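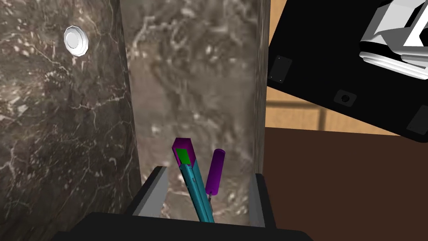
Suvby, gripper view. Teal rod and purple handle in the same grasp.

17 February 2021

Went through the first delivery of grasp examples for Tretska. 700 episodes, all from Suvby, all in the Kereama rooms. Ilari wants to know whether we can start training on them as they are. My short answer is no. Longer answer follows, partly so I can argue with myself later.

The one at the top is a fair specimen of what bothers me. The label on it says "grasp rod, success". The rod is between the fingers, so I can't call the label wrong. But the purple handled thing with the thin dark shaft is up there beside it, and the label has no place for that. The task sheet asks for one object. The success check asks whether the named object is in contact with both fingers or held through something that is, and whether it's above the start height. Both of those can be true with a passenger along for the ride.

So what does Tretska learn from it? Ilari's view is that it learns to pick up the rod, and that the odd extra object is noise that will wash out. I don't believe in washing out until I've seen it happen. If the second object helps wedge the first one, and the reward is the same either way, then we are paying full price for a wedge.

Checked the contact log for this episode against the render. The log has left pad to rod, rod to handle, handle to right pad. Whether I trust those contacts is another matter. Suvby's contact settings were left as they came, and thin shapes are where it goes soft. That shaft is very thin. In the render I can't tell where the lower parts end up in relation to the finger pads, and I wouldn't want to swear to it from one view.

Filtered for anything with a second loose object touching a pad or touching the held object at the end of the episode. 35 hits. That's five per cent, which Ilari called small. I'd call it five per cent of the successes we happened to write a filter for. The filter only looks at the last step. Something could be pinched halfway through and dropped before the end and we'd never see it. Need to run it over every step before anybody quotes the number. (Ilari, please don't put 35 in the slides.)

Colours. I keep coming back to these. The rod is teal, its head is purple with a bright green square let into it, and the handle beside it is violet all over. A person sorts that out at a glance because the shapes are so different. A small picture encoder that has been fed flat saturated colours may well decide that the purple head and the purple handle are bits of one object. If it does, then "rod" in its idea of the world includes whatever purple thing is nearest. I haven't shown that. Cheap to test though: swap the handle for a grey one in the same poses and see if the predicted mask changes. If it doesn't move I'll drop the point.

Lighting is even everywhere, and I mean everywhere. I looked at episodes from both rooms and they are all lit as if the light came out of the walls. The marble is quite well done, dark slab and the paler panel next to it, plenty of veining, and I suspect that is where the effort went. Nice stone doesn't get us anything if there is never a hard shadow across a finger. Gredance's sales page for the Kereama rooms talks about variety. What I found was variety of surface. The positions of the lights are in the room file and they're the same in every episode I opened.

Also the background. Wood, stone, dark flat areas, and a black fixture with white parts coming in at the top right. The gripper is black. In this episode the fingers have lighter inner pads, so they stand out well enough against the marble, but the right finger sits close to the dark brown area and the base spreads along the bottom with very little to separate it from anything dark. Not a complaint about the picture as such. I'd like to know if the mask for the gripper comes from the simulator (then it's perfect and we are training on something the real one will never give us) or from the same segmenter we use on the bench. The delivery notes don't say. Asked Alby.

Alby's reply, shortened: masks are from the simulator. Objects are drawn at random from the bin of shapes, and nothing prevents two starting close together. He thinks that's a good thing, as real benches are crowded. He has a point. A crowded start is useful. A crowded grasp with a clean label is what I object to, and the two shouldn't be sold as one item.

Things I'd want before we train:

Label field for extra objects in the grasp. Even a yes/no would do.
Filter over all steps, with the shaft-type objects reported separately.
Light positions varied, and the seed written into the episode file.
Bench segmenter run over the same renders, so we have both sets of masks.
Contact settings written down by somebody who chose them.

Alby says the first is an afternoon's work and the last is "a conversation". I know what that means.

Tried a quick thing after lunch. Trained the small grasp scorer twice, once on everything and once with the 35 taken out, 2 seeds each. No difference I could see over the spread between seeds. Ilari was pleased. I'm less impressed, for the dull reason that the held-out set comes from the same delivery and is marked by the same success check. If the check can't see the extra object then a scorer that grabs two things gets full marks. All this tells me is that the test is blind in the same way as the training data. Two seeds isn't much of a spread either.

What would convince me: a handful of double grasps set up by hand on the bench, scored by the model, and somebody writing down what it says. If it ranks them below the single grasps I'll stop going on about it. If it ranks them the same, we have our answer and it will have cost us a morning. Bench objects needn't match the simulated ones. A square dowel and a thin screwdriver will do, I've got both in my drawer.

The plan in the project sheet is 3,000 episodes by September. At the current rate that's easy, and that is partly what worries me, as easy episodes are the ones that get made first. I'd sooner have the first 700 gone over properly and the label changed now than reach the full count and have to regenerate the lot. Said as much to Ilari. He said the number is in the agreement with Gredance and we can discuss quality within the number. Fine. We'll discuss it within the number.

Left on the shared drive: the filter script, the list of the 35, and my notes on eleven of them. I haven't looked at the remaining ones by eye. The script assumes the object names in the episode file are unique, and I've already found one file where they weren't, so treat the list as a lower bound.

Still open: does the success check use the pose of the whole rod or of its head? The head is the wide part, and a rod leaning over as far as this one does could pass on head height alone with its lower end down by the gripper base. Read the code tomorrow. Alby thinks whole body centre. I'll believe it when I've found the line.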